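Burus 製作記録 写真ページ 共同工房 Setik 奥の作業台

古いデスクトップPCをロボットアームに分解させる装置、通称 Burus の製作記録です。文章が長いのは書いている人間の性格で、写真が少ないのは作業中に両手がふさがっているからです。設計の細かい話は工房の共有ノートにあります。ただし半分は Lâm Vi さんの手書きで、残り半分は Lâm Vi さんにしか読めません。

目標は当初から変わっていません。横倒しにしたタワー型PCから、ドライブを外し、メモリを外し、CPUを外して、それぞれ決まった場所に置く。人間がドライバー片手にやれば、お茶が冷める前に終わる作業です。そこに費やした時間は、工房の利用記録によると 200 時間。お茶なら相当な量になります。

作業台について

天板はアルミの溝付きフレームを並べたものです。どこにでもTナットを入れて固定できるのが長所で、どこにでもネジが落ちて溝の中を転がっていくのが短所です。最初は合板の机でやっていました。アームが加速するたびに机が逆向きに返事をするので、カメラで合わせた位置が毎回少しずつ嘘になります。Khoa Đồng さんが「机を直すか、物理を直すか」と言い、安いほうを選びました。

天板を替えたあと、位置の再現性は目に見えてよくなりました。それまで私が二晩かけて調整していたソフトの補正値は、全部ゼロに戻しました。供養としてコメントアウトで残してあります。

治具について

外した部品の置き場所は3Dプリントの灰色のプレートです。ポケットの寸法はいま第四版。第一版はCPUがきつくて入らず、第二版はゆるくて中で踊り、第三版はぴったりでしたが、入れたが最後つまめませんでした。指が入る逃げを付けたのが第四版で、普通の人は第一版で気づくそうです。

印刷は工房のプリンタを借りています。材料費は一枚あたり 846 円。失敗した版も同じ値段で、第二版はいま Ngân Quách さんの机でクリップ入れになっています。

グリッパについて

市販の二本指に、細長い指先を自作して付けました。筐体の中は思っているより狭く、思っているよりケーブルが多いです。指を長くすれば奥に届きますが、長くした分だけたわみます。短くすればしっかりしますが、手前の鉄板に本体がぶつかります。いまの長さは妥協の産物で、どの機種にも少しずつ不満があるという意味では公平です。

電源は 24 V で統一しました。途中まで別電圧のファンが一つ混じっていて、どのコネクタにも挿さる親切設計だったため、ファンのほうが先に引退しました。以後、コネクタの形を変えてあります。

写真

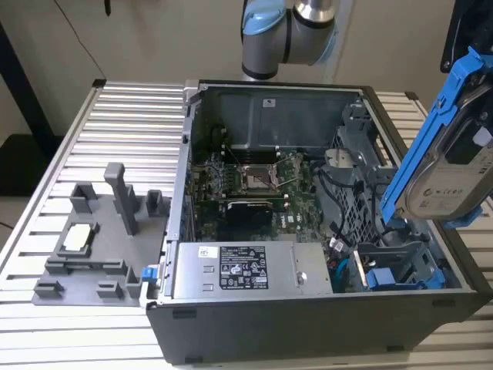 青いキャディごと持ち上げられた3.5インチHDD。CPUソケットは空です。

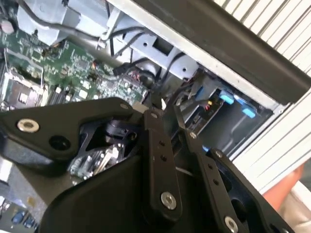

アームの動作そのものより手こずっているのが、持つ前の話です。樹脂のキャディは両脇のつまみを内側に寄せながら手前に引くと抜けます。人間なら「つまんで引く」の一言で済みますが、プログラムでは、寄せる力、引き始めるタイミング、引く方向、引っかかったときに諦める基準、の全部に数字が要ります。とくに最後の数字が大事で、これを決める前の Burus は決して諦めませんでした。筐体のほうが先に動きました。

いまは筐体の前後に当て板を置いて、ずれないようにしてあります。当て板は Hậu Vũ さんが端材から切り出したもので、図面はありません。寸法を聞いたら「現物合わせ」と言われました。同じものをもう一組作ってほしいとお願いしたら、同じ答えが返ってきました。

CPUのほうはまた別の種類の難しさです。レバーを起こすところまではいいのです。起こしたあと、押さえ枠を開いて、端をつまんで、まっすぐ上に持ち上げる。この「まっすぐ」が曲者で、斜めに上げると接点をこすります。練習用には、もう使い道のないCPUを繰り返し使っています。角がだいぶ丸くなってきて、最近は性格まで丸くなった気がします。

グラフィックカードは後回しにしています。スロットの端の爪が、指の届かない側にあるからです。Lâm Vi さんは「筐体を回せばいい」と言い、私は「指を曲げればいい」と言い、両方とも相手の案の面倒な点をよく知っているので、話は進んでいません。

ケーブルは、いまのところ人間の担当です。黒い束がどこを通っているかは機種ごとに違ううえ、触ると形が変わります。カメラで見てから手を伸ばすまでの間に垂れてくることもあります。自動化の展示では、たいていケーブルが最初からきれいに片付いています。理由がよくわかりました。

工房の公開日のこと

6月10日に、奥の作業台も見学できるようにしました。ドライブの取り外しを実演する予定で、前の晩に 30 回の連続運転をして、止まったのは一回だけ。これはいけると思いました。

当日の最初の実演で、その一回が出ました。キャディが途中で傾いて止まり、Burus は基準どおり、たいへん潔く諦めました。見学に来ていた Thanasis Koutsoukos さんが「これは考え中の動きですか」と聞いてくれたので、そうですと答えればよかったのですが、Khoa さんが正直に「エラーです」と答えました。二回目からは動きました。子どもたちには、非常停止ボタンがいちばん人気でした。

傾く原因は、つまみを左右同時に押せていないことでした。指の片方が先に当たると、キャディがその側だけ外れて斜めになります。指先に薄いゴムを貼り、閉じる速度を落とし、触れたと判断したところで一度止めるようにしました。動きは遅くなりましたが、見た目が慎重になり、前より賢そうに見えるという副産物がありました。中身は待ち時間が増えただけです。

よくある質問への返事

人がやったほうが早いのでは、と毎回聞かれます。早いです。ほとんど全部の工程で早いです。

完成したら売るのか。売りません。買う人がいたら心配になります。

分解したPCの部品はどうするのか。動くものは工房の Skillberg 棚に入れてあり、会員は自由に持っていけます(持っていくときは棚の紙に名前を書いてください)。ドライブだけは別で、持ち主から預かった台帳と照らしてから処分に回します。棚にドライブは出ません。

Lại とは何か。制御ソフトのほうの名前です。Burus が本体、Lại がソフト。分けて呼ぶ必要は特になく、どちらのせいで止まったかを議論するときにだけ使い分けます。機械担当は Lại が悪いと言い、ソフト担当は Burus が悪いと言うので、どちらの担当かは呼び方ですぐわかります。

次にやること

・指先の交換を工具なしでできるようにする。いまは六角レンチが必要で、その六角レンチが必要なときに限って溝の中にあります。
・治具のポケットに、部品が入ったかどうかのセンサーを付ける。現状では、途中で落としても Lại は置いたつもりで次へ進みます。
・メモリの取り外しを再開する。両端のラッチを開くところまでは書けています。
・グラフィックカードの爪について、Lâm Vi さんと話し合う。お菓子を持参する。
・手書きノートの清書。担当者募集中です。読める方に限ります。

9月の工房の整理日までに、メモリまでは通したいと思っています。作業台を使いたい方は、入口の予約表に書いてください。アームの電源が入っているときは黄色い札を出しているので、札があるあいだは天板に物を置かないでください。先日置かれていた弁当は、持ち主に無事返却しました。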